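Moved the blog, moved house, still no couch

Quick one tonight because the kettle is packed somewhere and I'm cranky without tea.

So we're in. Lurnthorpe, top floor, 80 stairs if you count the front steps, which my knees do. Got the keys in April and it took until now to get the last of the boxes out of Mum's garage. Three of them were marked MISC. Thanks, past me.

Neighbours so far: lovely. Raghda Bitar across the landing brought over lentil soup the first night and wouldn't take the pot back till it was empty. Made her wait 7 minutes. Very good soup. The bloke downstairs plays one song on the accordion, over and over, stops in the same spot every time. I can hum it now. Help.

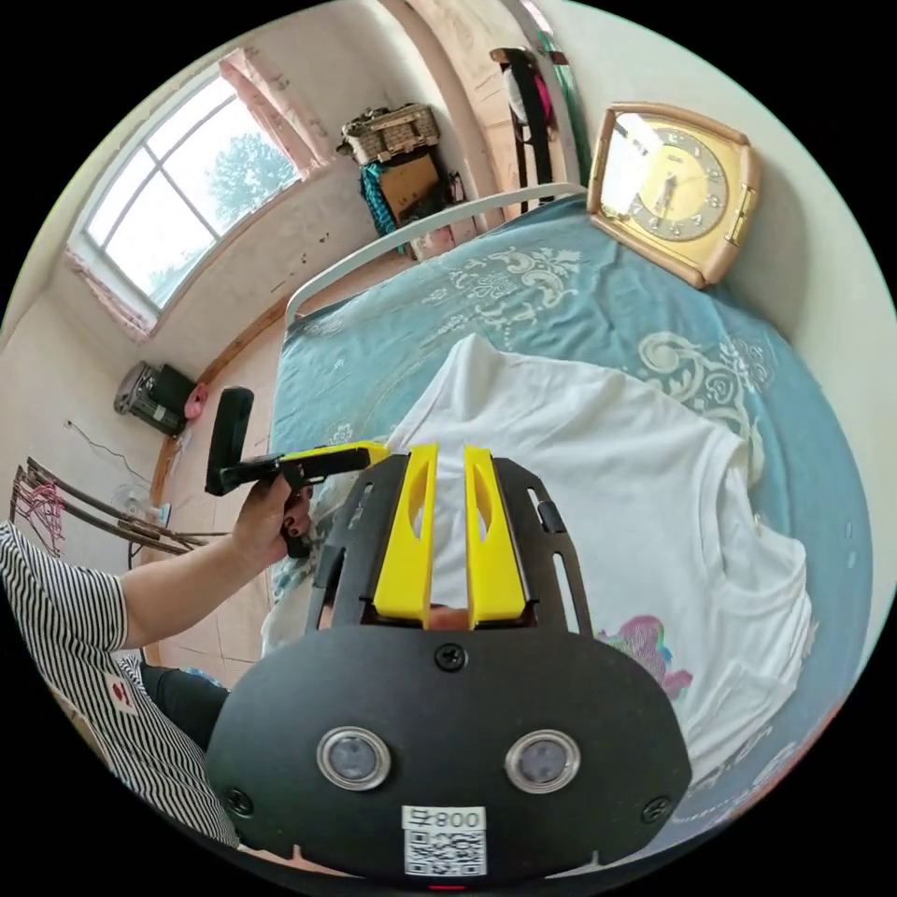

Nusrat Chaudhry

Things I've learned. Measure the stairwell, not just the door. The couch is still at Fahad's place, wedged in his hallway, and he is being very decent about it. Don't buy cheap tape. Write which room on the SIDE of the box, you can't see the top once they're stacked, I did know that and still didnt do it.

Also the colour in the bedroom. The tin said oatmeal. It's pink! In the morning it's properly pink. I've decided I like it, mostly because I'm not moving that wardrobe again.

Garden: six pots on the back landing, parsley is sulking, mint is trying to take over the buliding as usual. There's a lemon tree in the courtyard that belongs to everybody, so Raghda says, and I've had two lemons off it already.

Still to do: curtains, the dripping tap, change my address with the bank (again, the form ate it the first time). Find the kettle. If anyone has a couch that bends, leave a comment.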